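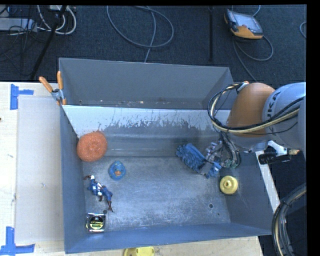 Week 4: Secondhand goods, prices and what things are worth

Notes from lecture, D. Moffat. Reading for next time at the bottom. Send corrections to Euan Ritchie, not me.

Leftover from week 3
Still owe you the definition of salvage value. Price you could get for a thing at the end of its use, minus cost of getting rid of it. Can be negative!! Old mattress, old paint. Keep this in mind for the landfill question on problem set 2.

1. Why used markets are odd
New goods: many identical copies, one posted price. Used goods: every piece a bit different, so no obvious price. Seller knows the history, buyer mostly doesn't. Used car problem (lemons), you had this in intro. Buyer assumes average quality, offers average price, owners of good ones stay home, average drops. Repeat.
Fixes: inspection, warranty, reputation, returns. All cost something. Question is who pays.

2. Cheap stuff is different
Lemons story needs the item to be worth lying about. Toys, mugs, kitchen odds and ends: you look at it, pick it up, done. Inspection takes a few seconds and most of what matters shows on the outside.
Bigger problem is handling cost. Somebody has to sort it, tag it, put it out. If tagging a mug costs more than the mug sells for, don't tag it.
So: flat price bins, fill-a-bag days, sale by weight. Pricing by the bin saves labor but throws away information. Good items leave first, what's left gets worse by the hour. Same sorting logic as lemons but running the other way, the buyers do it.

3. Worked numbers (Skiston shop)
Skiston is the made-easy case, goes with problem 3.
1000 items donated in June. 60 percent get put out for sale, the rest go to rag or trash. So 600 on the floor.
Tag individually: average price $2.00, labor 84 cents each. Net $1.16 x 600 = $696
Flat bin: average price $1.25, labor 40 cents each. Net 85 cents x 600 = $510
Tagging wins here. Now drop the average tagged price to $1.50 and do it again. Net 66 cents, $396, bin wins. Somewhere between is the break even price, find it (one line of algebra, show the line).
We are assuming everything sells. It doesnt. Part (c) relaxes this.

4. Donors
Supply side is not really a supply curve. Donors aren't paid, they're clearing space. Quantity jumps when people move house, end of semester, January. Shop can't turn the tap off easily, refusing donations costs goodwill.
Result: shops pay to haul away what they can't sell. Negative salvage value again, passed from household to shop.
Karora case (slides 11 to 14): shop started charging for drop-off of furniture. Donations fell, but the share they could sell went up. Was it worth it? Depends on hauling fee, which I'll give you in section. Argue both sides.

5. Does used replace new?
Displacement rate = new purchases avoided per used item bought. Students always say one. Almost certainly less. Some buyers would have bought nothing, and some sellers use the money to by new.
Hard to measure, people are bad at saying what they would of done otherwise. Survey wording matters a lot.

For next time
Chapter 6, skip the appendix. Cáceres market handout, first half only.
Problem set 2 due 22 September 2026, start of class, on paper. Staple it.
Quiz covers 1 to 4, not displacement.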